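I Spent an Afternoon Watching a Robot Try to Leave a Room

So my cousin works near Viserside and kept telling me that the robotics lab there, Prondach, does an open day every year, and this year I finally went. I signed up for the last group because I figured the early ones would be full of kids (they were, and so was mine, and the kids asked better questions than I did).

There were 18 of us, and we got handed over to Nele Mühlbauer, who runs the home navigation group. I had pictured a big hall with machines rolling around. There is one of those, and we got there later, but she took us first into a long room with a lot of monitors and told us to find a chair. Most of the driving happens in simulation, she said. They build a pretend house on the computer, drop a pretend robot into it, tell it to go somewhere, and watch what it does. Then they do that again all night long while everyone is home in bed.

The house they showed us is called Patwary. I asked if that stood for something and she said it was a long story and moved on, so there you go. I got to sit at the end monitor and steer the viewpoint around with the arrow keys for a bit, which I loved way more than a grown woman should. I went up and down that yellow hallway until a boy behind me sighed.

The room before the hallway is where they start a lot of the runs. The job sounds so easy. Go through the double doors, head down the corridor, stop before you reach the skinny gray stand at the far end. I could do it half asleep with a laundry basket. But both doors swing into the room, and they're very dark, and a robot has to work out where the door stops and the gap begins. Then there's the stand, a thin pole with a little crossbar on top, and from back by the dresser it's tiny. Nele said thin things are the worst. Chair legs, lamp poles, a broom somebody left leaning.
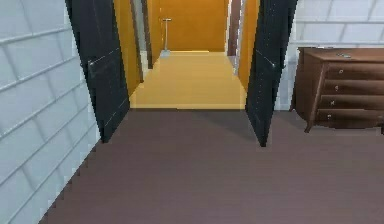 Robots & Gadgets

Okay, on to the actual test runs! They put one up on the big screen with a 60 second limit, and you'd be amazed how tense a room can get over a pretend robot and a pretend door. The first try went wide, bumped the right-hand door and just sat there. Big groan from everybody. The second one made it into the hallway and then stopped dead for no reason I could see. The third went straight through and parked itself short of the stand with 9 seconds left, and we clapped like it could hear us.

After that Hauke Görtz took over and walked us across to the big hall to meet Remora, the real one. It's about as high as my hip and a lot quieter than I expected. They had taped a course on the floor and set up two doors on hinges, and it crept through so slowly and carefully that it reminded me of my dad backing the camper into the driveway. One of the kids asked Hauke why it was so slow when the one on the screen was fast. He said the one on the screen can crash as much as it likes, and this one costs money to fix.

I asked him whether I'd ever have one carrying my towels upstairs. He laughed and said stairs were a different department.

The whole thing ran 30 minutes over and I still didn't see the arm workshop, so I'm going back in November when they do the evening version. You have to sign up ahead, and the parking lot is small, so take the bus if you can. Coffee was free. The pretzels were gone by the time our group got there.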